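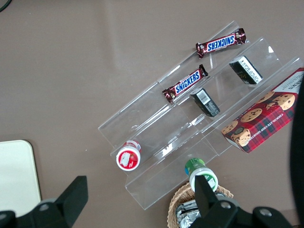 Get There for the Opener

1 May 2018

I missed the first half of a show last week and I'm still annoyed with myself, so you're all going to hear about it.

The show was Arka at the Kyriakidis, the old movie palace in downtown Imthorpe with the leaky marquee and the carpet that looks like someone spilled a fruit salad on it. I love that room. I'd bought my ticket back in November, the minute they went up, and I had months to plan my evening. And then I did what everybody I know does, which is look at the time printed on the ticket, do a little math in my head, and decide there was no need to hurry. Doors, then some band I'd never heard of, then a long wait, then Arka. Plenty of time for dinner. Plenty of time for a second round of fries, too.

So I strolled in and found the lobby full of people talking about Flutalia. Not Arka! Flutalia, the opener, who had just walked off. The woman in the seat next to mine had a shirt of theirs folded up on her lap and kept petting it like a cat. I asked her how they were and she sort of laughed and said "oh, you missed it," and she wasn't being mean, but it stung all evening.

Arka were great, by the way. They played for well over an hour and did the slow version of the song I like, and I sang along badly. But I went home and looked up Flutalia and listened to everything I could find, and now they're my favorite new band, and I was two blocks away eating fries while they played.

My opinion, then, is that we should all go back to showing up for the opening act. And I think the people who run concerts should help us do it, because right now they're making it pretty hard.

Let me deal with our side first. Somewhere along the line skipping the opener turned into the smart way to go to a show. I have friends who are proud of it. They'll text somebody inside, find out when the changeover is happening, and swan in with a drink just as the house lights drop. I get it! Tickets cost a lot, babysitters cost a lot, people come straight from work with sore feet, and standing on concrete for a band you didn't choose can feel like homework. Some openers are bad. I once sat through a man playing one note on a saxophone until a guy in the balcony yelled "what's the next one?" and I can't say I left a richer person.

But think about how you found the bands you love. I mean the ones you really love, where you've got the records and the ratty shirt. I went through mine, and a silly number of them were opening for somebody else the first time I saw them. I'd paid for one thing and got handed another. No playlist has ever done that to me in the same way. When a song comes up on my phone and I'm not sure about it, I skip it before the singer has even opened her mouth. In a theater I'm stuck there with my coat on my knees, and by the third song my foot's going, and by the fifth I'm elbowing whoever I came with and asking what they're called.

It's better for the headliner too. A room that's been warmed up sounds different. People have already clapped, already yelled something, already worked out whether this is a standing crowd or a sitting crowd. When half the seats fill up at the last possible second, the main act has to spend three songs getting everybody to stop taking off their jackets. You could feel that at the Kyriakidis. The left side of the orchestra was with them right away and my side, the fries side, was still climbing over each other's knees.

Then there's the poor opener. Picture driving all day in a van, getting a soundcheck that lasts as long as a sneeze, and walking out to rows and rows of upholstery. I've seen singers make a joke of it and I've seen singers who couldn't quite. I don't think we owe every band our love. A pair of ears for half an hour doesn't seem like much to ask, though.

Okay, now the other side, because I'm not going to stand here and scold people with sore feet.

Theaters and promoters, please print the set times! Put them on the ticket, put them on your website, tape them to the front door. Smaller clubs have done this for years, on a sheet of paper by the coat check, and the sky has stayed up. The big rooms act like it's a state secret. I know why, too. If we're all in the building early and don't know when anything starts, we'll buy more drinks. Except we don't get in the building early! We guess, and we guess late, because we've all been burned by a ticket that said one thing and a stage that stayed empty for ages afterward. Tell me the opener's on at a certain time and I'll be in my seat for it. Tell me nothing and I'm having dessert.

Next, put the opener's name on the ticket in letters I can read. Mine said Arka in type you could see from the bus, then the seat number, then a paragraph about umbrellas, and then "with special guest." Special guest who? They knew by then. It was Flutalia, it had been Flutalia for weeks, and if I'd had a name I'd have looked it up, and I'd have canceled dinner.

And shorten the changeover. I timed the one at the Kyriakidis, since I'd come in near the start of it and had nothing to do but read the umbrella paragraph again, and it was 60 minutes. An hour! For a band with 2 guitars and a drum kit that was already up there under a sheet! All the good feeling the first band built up had gone out to the lobby and gotten in line for the bathroom. I'd cut it in half tomorrow and let the opener have 5 more minutes out of what's left over, so they can play one more song.

Headliners could pitch in as well. The best thing I've seen is a band who walk out before their own opener and introduce them. It takes no time at all. It also means you have to be there early to catch it, which I suppose is sneaky, and I'm all for it. I've also seen the two bands do a song together partway through the main set, and the people who'd come late stood there clapping politely with no idea who the extra singer was. Served us right (I was one of them that time too, I'm sorry to say).

I know somebody's going to write in and tell me that it's their money and they'll turn up when they like. Sure. Nobody's locking the doors at the Kyriakidis, and I'd be the first one hammering on them if they did. I only think you're leaving half of what you paid for sitting on the stage. You wouldn't buy a sandwich and throw away the top piece of bread, or if you would I don't want to eat lunch with you.

Flutalia are playing Imthorpe again in the fall, at a much smaller place by the river, and this time they're headlining. There's an opener. I've never heard of them, I haven't looked them up, and I'm going to eat at home first.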